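Skip to content
Projects Teams Tickets Wiki Sign in
Student Projects > Cirness Two-Arm Sorting > Tickets > Right arm stops during handover

Right arm stops during handover, left arm continues

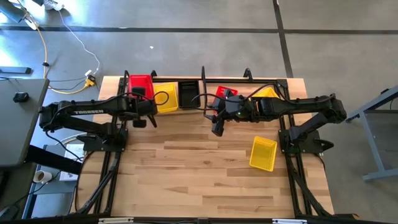

The problem appears only when both arms are running the sorting program together. If I start the right arm alone, it finishes the whole cycle and goes back to its rest position. With both arms, the right one stops in the middle of the reach and the left one continues as if everything is fine. Then the next step begins too early, and I must press stop by hand.

Opened by: Elsa Dalen
Project: Cirness (spring course, robotics lab)
Status: Solved, waiting for review
Controller software: Draltel, the version from the course server

What I expected
Both arms wait for each other before the handover. The right arm gives the message "ready" and only after this the left arm moves.

What happens
The right arm stops. In the Draltel log there is one line, "command late, joint hold", and after it no more messages from this arm. There is no error window on the screen. The motors keep their torque, so the arm does not fall down.

What I tried

1. Restarted both arms and the computer. Same result.

2. Changed the USB cable of the right arm with the spare one from the Mottram team. Same result. I gave the cable back.

3. Swapped the two USB ports. The fault stayed with the right arm, so I do not think the port is guilty.

4. Ran the right arm alone for 60 cycles. No stop. This surprised me, and I lost most of an afternoon here, for I was already sure that a motor was bad.

5. Moved the bins closer to the middle to make the reach shorter. It stops less often but it still stops. I put them back, please do not use my positions from that day.

6. Read the settings files line by line, left and right next to each other. The left arm has a command timeout of 200 ms. The right arm has 60 ms. I could not find who changed it or when. The file came with us from the old Vekton project and maybe the value was good there, with one arm and no camera program running.

Comment, Elsa, 16:40
I set the right arm to 200 ms also and started again with both arms. It made 2 full cycles and then stopped with the same line in the log. So the timeout was a part of the problem but not all of it.

Comment, Elsa, March, next morning
I found the second part. Our program writes every joint position to the disk inside the same loop that sends the commands. When both arms run, the writing sometimes takes longer than the timeout. I moved the writing to a separate thread. After this change I ran 60 cycles with both arms and the right arm did not stop.

What should be done before closing
- Somebody else from the team please run the test one more time on the lab computer, not from my laptop.
- Copy the new settings file to the course server. The old one is still there with the wrong value.
- The Mottram team uses the same file, so they should be informed.

Open question
Should Draltel give a real warning when an arm goes to joint hold? For now it is only in the log, and if you do not have the log open you cannot know the reason. I can make a separate ticket for this if the team agrees.

We use cookies to keep you signed in. Accept Settings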